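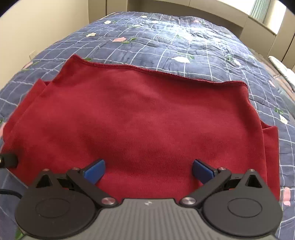

Winter clothes have stayed out longer than usual this year, and the shared closets at Vorkstead are full. Before the summer bedding comes up from storage, we are asking every household to fold and bag its heavy things by 13 June 2025. Most of the questions we get are about sweaters and fleece tops, which slide off the shelf if they are folded in a hurry. A bed is the best place to do it. Spread the top out with the sleeves or sides tucked under the body, like the big red one on the blue checked quilt, and smooth it with the flat of your hand before you make the first fold. Then bring the bottom up to the top and fold once more if the shelf is narrow.

Wash everything first, even if it was only worn once. Empty the pockets. Knits should be completely dry before they go in a bag, and a day on the rack in the laundry room is usually enough. Please do not hang heavy knits for the summer. The shoulders stretch, and by February they look it.

Storage bags are at the front desk. The large ones hold around 7 folded tops, fewer if they are thick. Each household can take up to five at no charge. Write your apartment number on the tag and leave the bag on the Brarden shelving in the lower hall, not on the floor. The floor has to stay clear for the cleaning machine.

Last season 181 bags went into storage and 139 were picked up by the end of winter. The rest are still on the back shelves. If one of them is yours, collect it before you bring down a new one. Unclaimed bags with no number on the tag will go to the clothing exchange at the end of the summer.

Blankets and quilts go in a separate pile this year. Tie them with string and put the tag on the outside.

3 comments
Share 12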